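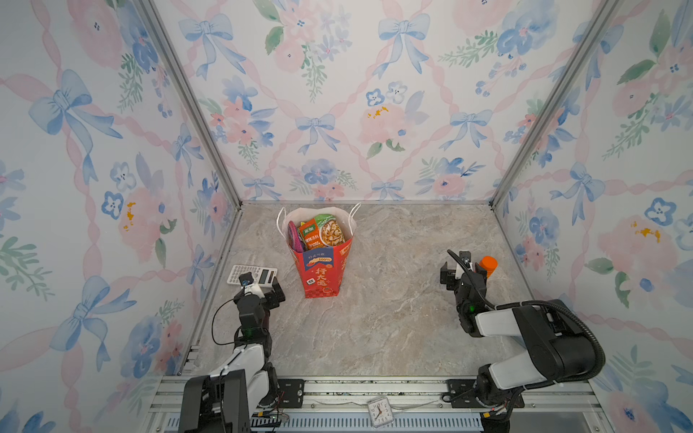 Right arm drops the object about 30 minutes into a session, left arm fine
Posted in: Grippers and end effectors
Poster: Thiện Vũ

Two-arm tabletop cell, both arms bolted to a common aluminium rail, two-finger grippers, wrist camera on the left. We run bag packing and unpacking with small household goods.

After 30 minutes or so the right gripper lets go of whatever it is holding while the arm is raised. The fingers do not open fully. They relax by a few millimetres and the object slides out. The indicator stays green and the controller reports no fault. Light packets survive, anything round and smooth does not. A power cycle clears it for a while.

Already tried: new finger pads, lower arm speed, a different supply for the right arm. Grip command in the log is constant at 90 per cent through the drop. What should I look at next?

Eskil Solheim

Sounds like a worn gripper motor. We had the same and replaced it.

Njål Engebretsen

I would not order a motor yet. A constant command with falling force and no fault flag is what you get when the driver limits current on temperature. On many small servos this is a warning bit, and the default logging leaves it out. Log measured current and motor temperature next to the command, at 10 Hz or faster. If current steps down before the drop, it is the thermal limit.

Then check why only the right side gets warm. Compare the closing offset on both grippers. If the right one is set to close well past contact, it sits at stall for the whole hold. Reduce the hold command once contact is detected and see whether the fault moves later in the session.

Also flex the cable at the wrist by hand with the arm supported and the motors off, and measure continuity on the gripper pair. A bad crimp can give the same symptom, but then it should follow arm pose more than running time.

Until you have found it, keep glass and anything pressurised out of the cell, and keep hands out from under a raised gripper. Green only tells you the joint is powered, at least on the arms we have at Usholm.

Thiện Vũ

Current steps down 2 seconds before each drop. Closing offset on the right was wrong. Corrected, longer test running now.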